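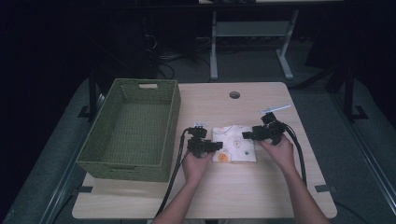
Folded cloth and basket, ready for step 7.

Section 4: Folding the small cloths and filling the basket

Right, if you've got through Section 3 then your cloths are washed, dried and sitting in a heap somewhere. I'm going to take you through how I fold the little ones and get them into the basket so that they stay folded, even after somebody has had a rummage. It's the same method I use at home for flannels, tea towels, baby muslins and those thin printed cloths that never want to lie flat. Big towels are in Section 5, so leave them be for now.

I last went through this section on March 3, 2020 and changed the order of a few steps, so if you printed an older copy, bin it and use this one (the old step 7 was a bit daft, sorry).

What you need

A clear table. Mine is a pale wood one with a cable hole towards the back, and I do everything in front of the hole.
An open basket with straight sides. I like a woven one in olive green, longer than it is wide, with a handle cutout at the end. If you bought the Waver set there's a basket in the box already. The Korari one is a little shallower but works just as well for small cloths.
Your heap of cloths.
A dry duster for the table.

Setting up

1. Wipe the table over with the duster and let it dry if you used anything damp. Crumbs will find their way into a fold, I promise you.

2. Put the basket on the left half of the table with its long side running away from you. The near end wants to be close to the front edge, so you aren't stretching over it. Left-handed? Swap everything round and read my lefts as rights from here on.

3. Check the basket is empty. Turn it upside down over the bin and give it a pat, especially if it's had pegs in it.

Note: new woven baskets can have the odd sharp end poking out on the inside. Run your hand slowly along the sides and the bottom, and snip off anything that catches. Do this before the first fill and again every now and then.

Folding

4. Take one cloth from the heap and give it a good shake. Lay it in the middle of the table, to the right of the basket, with the printed side down. Smooth it from the centre outwards with flat hands.

5. Bring the side furthest from you down to meet the side nearest you. Line up the corners first and worry about the middle afterwards. If the cloth has gone out of shape in the wash (they do!) match the two corners on the left and let the right side do what it likes.

6. Now fold it across from right to left, so you end up with something close to a square. Press it flat and turn it over if the nicer side is underneath. I like to have a bit of the pattern showing, so on a white cloth with grey and yellow doodles and an orange print near one corner, I'll fold it so the orange bit is on top. It makes that cloth very quick to find later.

7. Hold the folded cloth at both sides, left and right, and lift it level. Keep it gently stretched between the two sides as it comes up. Lifting by a single corner undoes all your good work and you'll be back at step 4, muttering.

Caution: don't iron the fold in while the cloth is still the slightest bit damp. It'll smell musty by the end of the week, and so will everything next to it.

Filling the basket

8. Start at the far end, by the handle cutout. Lower the first cloth in and stand it up on its folded edge, leaning against the end of the basket.

9. Put the next one in front of it, and carry on towards yourself. Keep the folded edges upwards once the row can hold itself up, as they're much easier to pick out that way. The first 2 cloths always flop over. Hold them with one hand while you slide the third one in and they'll behave.

10. Stop when you can still get your whole hand down at the near end. A basket that's rammed full looks lovely for an afternoon and then you can't get anything out without dragging its neighbours along.

Note: the Leemans liner (part 524 in the spares list) is worth having if your cloths are very fine, as the weave can leave little marks on them. Fit it before step 8, with the opening lined up with the handle cutout. Mine came out too long and I simply tucked the extra underneath.

If it goes wrong

The cloths keep sliding down: the row is too loose. Add a few more, or put a rolled flannel at the near end as a stopper.

The squares come out different sizes: that's normal with a mixed heap. Put the bigger ones at the far end and work down in size.

The basket rocks on the table: check whether it's sitting over the edge of the cable hole. If it still rocks on a flat bit of table, the base has warped, and the Tultier replacement base is part 2974 (or 2659 for the longer basket).

Once the basket is full, carry it with both hands and put it on its shelf, then come back for the big towels in Section 5.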